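Print this page
E-mail this vacancy to a colleague

Kinix — Household Manipulation Group, Luremcombe
Research Technician (Chore Trials), fixed term
Reference 3181
Posted 4/22/21

Kinix tests whether machines can do ordinary chores to a standard a household or a small shop would accept. The present answer, for most chores, is no. Arms in our test flat can move a mug from one known place to another. They are poor at folding, at wiping under things, and at shelving mixed stock where the packets differ in stiffness. The Drosaleo project measures how poor, task by task, and the post-holder will run the trials.

The current task list has 461 entries, from emptying a bin to facing up tins on a low shelf. Each is attempted by an arm and by a person under the same rules, and both are scored. Much of the work is close and repetitive: contact faces, marks on surfaces, small parts, dust. 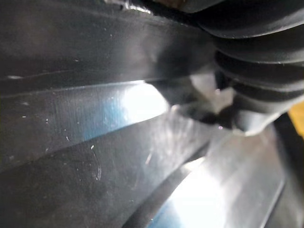 Melnyk would put it more bluntly: a machine that clears a table nine times and drops a plate on the tenth hasn't cleared tables, and the advert ought to say that most of the job is writing down the tenth. We accept the point. Applicants who want to see finished products will be disappointed.

Duties

Set up and reset trial areas in the flat and the mock shop floor.
Run scheduled trials and log every failure, with its cause where known.
Inspect, clean and replace gripper parts; keep the wear record up to date.
Carry out the human baseline for each task.
Report to the project lead once a week in writing.

Requirements

At least 2 years in a workshop, laboratory or test house. Competence with hand tools and a spreadsheet. Legible notes. Some scripting is useful but can be learned in post. A degree is not required. Experience of paid cleaning, shelf-stacking or laundry work will be counted in full — several of our scoring rules were rewritten after people who had done these jobs read them.

Terms

Full time, on site, until the end of the trial series. The work involves standing and lifting. There are 5 posts, all at the same grade. Start date in June.

To apply, send a CV and one page on a chore you think a machine will still do badly in ten years, and why. Quote the reference.

Print | E-mail this page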